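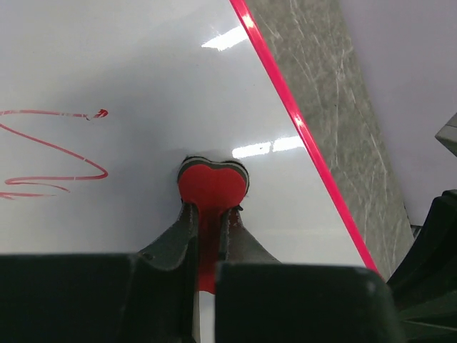
1/
小型ホワイトボードの消去性について、手元の記録を整理しておく。対象は白い盤面に赤い細縁がついた角丸の長方形タイプ。イレーザーは赤いハート形の頭に細い持ち手がついたもの。インクは赤のみ。

2/
先に条件。マーカーはGivdenの赤、細字。ボードはToronで購入、税込3,942円。イレーザーは別売でFlundoraの800円。いずれも提供品ではなく自費。値段のバランスはボードに偏っている。

3/
ホワイトボードの盤面は大別して2系統ある。樹脂系の塗装・フィルムと、ホーロー。樹脂系は軽くて安いが、表面に細かい傷が入りやすく、傷に顔料が残る。ホーローは硬く傷に強い代わりに重い。小型品の多くは前者。購入時に表記を確認するのが早い。

4/
光沢の強い盤面は消去性では有利なことが多い。平滑なほど顔料が引っかかる場所が少ない。欠点は映り込みと影。机に寝かせて使うと、手元の影が盤面にぼんやり広がり、薄い消し残りが見えにくくなる。確認は照明に対して角度を変えて行う。

5/
マーカーのインクは顔料、樹脂、剥離剤、溶剤からなる。溶剤が揮発すると、剥離剤のおかげで顔料と樹脂の膜が盤面から浮いた状態になる。これをフェルトで絡め取るのが「消す」の中身。したがって書いた直後にこするのは悪手で、乾く前の線は伸びる。

6/
赤は黒より消し跡が目立つ、という話をよく聞く。自分の感触では、残る量の差というより見え方の差が大きい。黒の薄い残りは灰色で影に紛れるが、赤の薄い残りは白地の上で桃色に見える。銘柄差もあるので一般化はしない。

7/
試し書きに文字は使わない。文字だと読めるかどうかに気を取られて、線の濃淡を見なくなる。ジグザグ、輪、鉤形、波線。折り返しで筆圧が変わり、輪では線が重なるので、消えにくい箇所が出やすい。盤面の中央付近に書けば、縁の段差の影響も入らない。 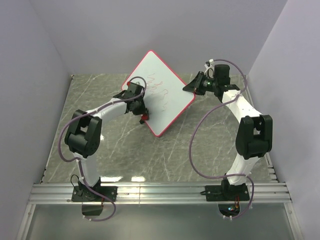
8/
イレーザーの形状について。ハート形の頭は上側に丸い山が二つあり、間が浅く凹む。下に向かって細くなる。平らに当てるかぎり形は消去性にほぼ関係しない。関係するのは接触面積と、フェルトが均一に当たるかどうか。

9/
ただし縁で消す場合は形が効く。山の部分は曲率があるので線一本だけを狙って消せる。逆に凹みは当たらない。四角いイレーザーの角に比べると狙いは甘いが、小型ボードで一行だけ直す用途には足りる。

10/
持ち手が細いものは、頭が傾きやすい。傾くとフェルトの片側だけに荷重がかかり、帯状の消し残りが出る。対策は頭に近い位置を持つこと。持ち手の端をつまむと、てこの分だけ傾きが大きくなる。

11/
動かし方。往復させず、一方向に引いて持ち上げ、戻して次を引く。往復は一度取った粉を盤面に塗り戻す。赤だとその跡が桃色の帯になって見える。線に直交する向きで引くと、線に沿って引くより回数が減る。

12/
手元の目安は4回。同じ箇所を4回引いて残るなら、フェルト側の飽和か盤面の傷を疑う。力を足すのは最後。押しつけると粉がフェルトの奥に詰まり、次から取れなくなる。

13/
フェルトの手入れは、乾いた状態で縁を軽く叩いて粉を落とすだけ。水洗いは接着した層が浮くことがあるので自分はしない。小型のものは厚みがなく、飽和が早い。Koyamaの大型イレーザーも持っているが、交換の間隔は明らかに違う。

14/
盤面側。乾拭きで落ちない跡は、同じマーカーで上からなぞり、すぐに布で拭く。新しい溶剤が古い膜を緩める。これで落ちなければ専用クリーナー。研磨剤入りのスポンジは使わない。一度で光沢が落ち、以後そこだけ消えなくなる。

15/
縁の処理も見ておくこと。細縁タイプは盤面の端まで書けるが、縁との境目に粉が溜まる。赤縁に赤インクだと溜まっても気づかない。綿棒で2周。角丸は隅に直角がないぶん掃除が楽で、地味に選定理由になる。

16/
ボードは机に固定していないと、引く力で盤ごと回る。斜めに置いて使う人は特に。裏の四隅に薄い滑り止めを貼れば足りる。厚いものを貼ると中央が浮いてたわみ、フェルトの当たりが変わる。

17/
残件。書いてから11月いっぱい放置した線の消去性は未確認。溶剤が抜けきった膜は固着しやすいはずだが、このボードではまだ数字がない。青と黒も同じ手順で見る予定。結果はこのスレッドに追記する。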